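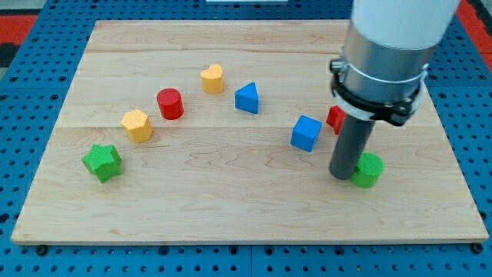 Corstead's repair library is moving in January, and it is going to need a bigger building than the one it has. The town signed off on the lease for the old Martens furniture store on Stistby Road last night, 16 months after the first request went in. Membership is up to 2,186. The current place, two rooms behind the post office, was set up for a fraction of that. Tools, sewing machines, a bike stand, one sink. Members bring in what broke and fix it there, or borrow what they need and fix it at home. Most asked-for job this year is still wood – wobbly chairs, drawer fronts, cutting boards and tabletops made of joined planks, the pale maple kind with the seams running across, which people want sanded and oiled before the holidays and not after.

The new space is 1,670 square feet on one floor. No stairs, which was the main complaint at the spring meeting. Parking in back for 11 cars, shared with the dentist until 6 p.m.

Rent is set at $685 a month for the first two years. After that it gets looked at again. The library pays the heat, the town pays for the roof. Mirjam Verbeke, who has run the desk since the start, said the roof part took longest to settle.

"We had the rent worked out by summer. Then everybody got stuck on the gutters," she said. "I know more about gutters now than I ever wanted too."

Not everyone was for it. Two residents of Stistby Road spoke against evening hours, citing noise from saws and from car doors. The vote went ahead with a condition: power tools off at 8 p.m., doors closed at 9. The library had asked for 10. Verbeke said they can live with it, though the sewing group usually runs late and will have to start earlier.

Also in the plan – a small front room for classes. Lamp rewiring first, then zippers, then a short course on sharpening kitchen knives. Class fees haven't been set. Members will get first pick of seats, others can sign up a week later.

Milan Maes, who teaches the furniture sessions, wants a seperate corner for sanding with a real dust extractor. Right now it's a shop vac and an open window. He has a quote from Lirkia, the supplier out by the highway, but wouldn't give the number untill he has a second one to compare.

"You can't have somebody sanding next to somebody oiling. We've been doing that for years and picking grit out of the finish," Maes said. He also wants people to stop bringing wet boards. Let them dry standing up, couple of days, air on both sides, then come in. Boards left flat on a counter tend to cup, he said, and sanding a cupped one level takes off more wood than most folks expect.

Borrowing stops for two weeks during the move. Anything out on loan at that point can stay out, no late fees. Repairs waiting on the shelf should be picked up before the old rooms close; what's left will be boxed and moved with everything else, and may take a while to find.

Old hours apply until then. Drop-offs at the side door, mornings only. Bring your card. The phone number stays the same at the new adress.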